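## Plarkar planetary gear demo kit: assembly notes and review

The Plarkar kit is a bench model of a planetary carrier: one white ring-shaped plate, small metal spur gears, and the pins they ride on. I bought mine in March through Haltier to replace a worn set from Kisar that Elvia Carrillo and I had been using in the intro drivetrain course. It has now been through 20 build cycles. Comments below are limited to fit, finish and handling.

### Carrier plate

The plate is flat, with a round hole in the center for the sun position. It sits level on a fabric-type work mat and does not rock when a gear is pressed on near the rim. Edges were clean on arrival. The white finish makes pin locations easy to find, but it throws a lot of glare under a direct lamp, and a pin tip can disappear against it. I moved the lamp to the side and had no more trouble.

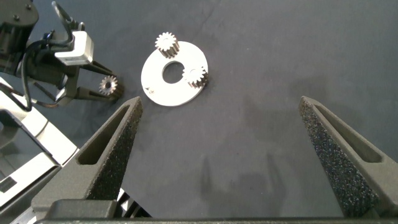 Pin fit is the strongest part of the kit. Gears drop on with light finger pressure and come off the same way. One pin on my set was slightly tight; 2 passes with fine abrasive paper fixed it. The manual recommends a drop of light oil at this step, which I skipped – oil picks up lint from the mat.

The gears overhang the plate edge. This looks wrong at first and is correct, as the teeth need clearance to reach a ring gear. It does mean the loaded plate should be picked up by the center hole and never by the rim.

### Gears

Teeth are even, with no burrs that I could feel. The gears are small enough that anyone with large hands will want tweezers, and the kit does not include any. Jacobus Zulu ran the same build with a pair of flat-jaw pliers and marked two tooth tips, so plastic-tipped tools are the safer choice.

Bore tolerance is consistent across the set. Any gear fits any pin, and there is no need to keep them in order between builds.
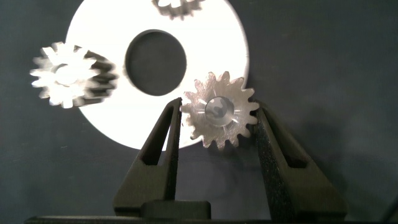
### Assembly

1. Lay the plate flat, pins up.
2. Seat the first gear and spin it by hand. It should turn freely.
3. Seat the others the same way, working in one direction.
4. Check that every gear sits down fully before moving the plate.

Step 4 deserves more space than the manual gives it. A gear that stops short on its pin is hard to spot from directly overhead. Viewed from a low angle, the difference in height shows at once. 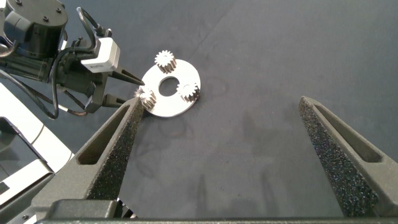 A dark mat helps with dropped parts and is worth having if you do not own one. Mine holds scuffs and dust marks, but a silver gear is still easy to find on it.

### Price and alternatives

I paid $53 for the kit. The Robles version costs $126 and adds a storage case and a printed ratio chart. For classroom use I would put the difference toward a second Plarkar.

Missing from the box: tweezers, spare pins, and a parts tray. Spare pins can be ordered separately.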